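## Shared kitchen and day-room tables: revised arrangements from August

Residents of Pridolstead will be aware that the shared tables on the ground and first floors have become fuller over the past year. The house meeting discussed the matter on Thursday and agreed a short set of arrangements, which are given in this item. They apply to the two kitchens and to the day room. They do not apply to tables inside residents' own rooms.

The tables were bought for eating, and the household has grown since then. A table that is used for breakfast is now also used for charging, for parcels, for toiletries and for small appliances that have no shelf of their own. The meeting did not wish to forbid any of this. It asked that each table be cleared once a day, by 9 p.m., and that items be returned to one of three places: the appliance shelf, the bathroom cabinet or the resident's own room.

Sarita Dhillon has prepared a guide to what belongs where, and copies are on the inside of the larder doors. Kettles and their bases, air fryers and toasters go to the appliance shelf, with the cable wound and tucked behind. Tubes, jars and cotton swabs go to the bathroom cabinet. Drinks bottles and shakers should be rinsed and put on the rack by the sink. Bread and pastries should be kept in the bread bin and should not be left on top of an appliance, where the bag may be warmed when the appliance is next switched on. 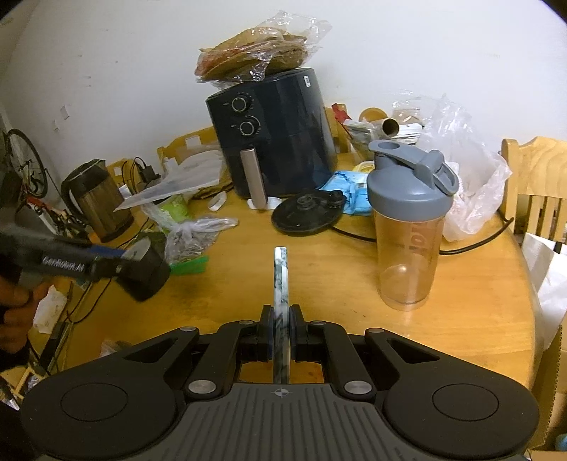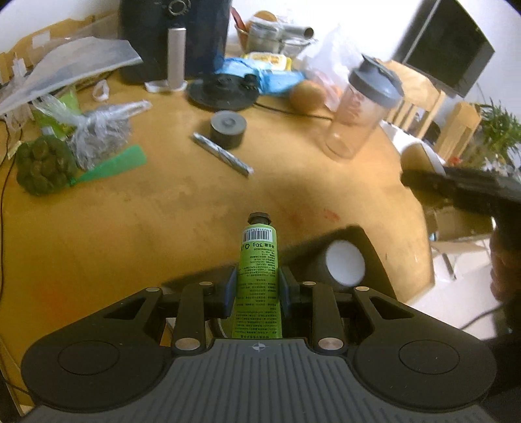
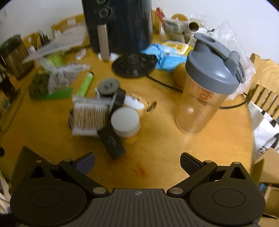
A sum of £500 has been set aside from the household fund for additional storage. Lorne Lapointe has obtained a price from Bouchard for two wall-mounted shelves and one lidded box for each table, and the fitting will be carried out before the end of the month. Residents who would prefer a basket to a box should tell him by Tuesday evening. Any money remaining will be put towards table mats.

The meeting also considered the condition of the wood. Stains should be wiped at once with a damp cloth and a little washing-up liquid. Scouring pads and bleach should not be used on any of the tables. Where a mark remains after cleaning, please write it in the repairs book with the name of the room, and Nathalie Gill will arrange for it to be looked at. Sanding and oiling will be done one table at a time, beginning with the first-floor kitchen, and a notice will be placed on the table concerned the day before.

Power leads were raised by several residents. A lead that crosses a table can be caught by a sleeve or a plate, and appliances should therefore be placed close to the socket that serves them. Extension leads may be borrowed from the office but are to be returned the same day.

Items left out after 9 p.m. will be placed in the box belonging to that table. They will not be thrown away. Opened food is the exception and will be removed after two days.

Audrey-Anne Fortin will review the arrangements after six weeks and report to the next house meeting. Comments may be left in the office tray or given to her in person. Residents of Tirnden, who share the day room at weekends, have been sent a copy of this item.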